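I've been oiling and waxing my own tabletops for years now, and I still get a kick out of that moment when the grain wakes up under the cloth. Pale woods are my favorite! They show every ring and every pen mark, sure, but they also clean up beautifully if you catch things early.

## Everyday marks

Start gentle, always. A soft cloth wrung out in warm water with a drop of dish soap gets most things off, and you wipe with the grain, then dry right away with a second cloth. For crayon, rub on a tiny bit of plain mayonnaise (yes, really), leave it two minutes and wipe.
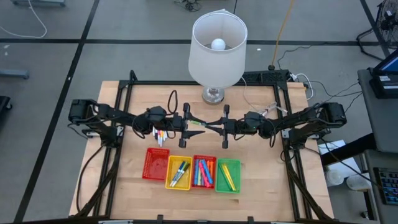 White rings from a hot mug are usually sitting in the finish, so don't reach for sandpaper yet. Lay a dry cotton dish towel over the ring and pass a warm iron across it, no steam, a few seconds at a time. My neighbor Necati Bayram swears by a hair dryer and he gets great results too, it's just slower.

## The yearly refresh

I do mine in August, with the windows wide open.

1. Clear everything off and wash the top the night before so it's bone dry by morning.
2. Sand lightly with 220 grit, then vacuum and wipe with a tack cloth.
3. Rub in a thin coat of oil. Thin! You want it to look barely wet.
4. Wait 15 minutes and buff off whatever hasn't soaked in.
5. Lay oily rags flat outdoors to dry, because a wadded-up pile can catch fire by itself.

Give it a full day before you put anything back, and a week before you trust it with a wet glass.

Small stuff goes into plastic baskets at my place, the kind with holes in the sides. They rinse out in seconds, crumbs don't collect in them, and you can lift the whole lot off when it's time to wipe down.
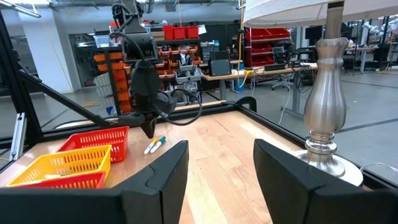

## Wobbly legs

Tighten the bolts first, a quarter turn each, going around twice. If it still rocks, slide playing cards under the short leg until it sits still, then cut a felt pad to the same thickness and stick that on.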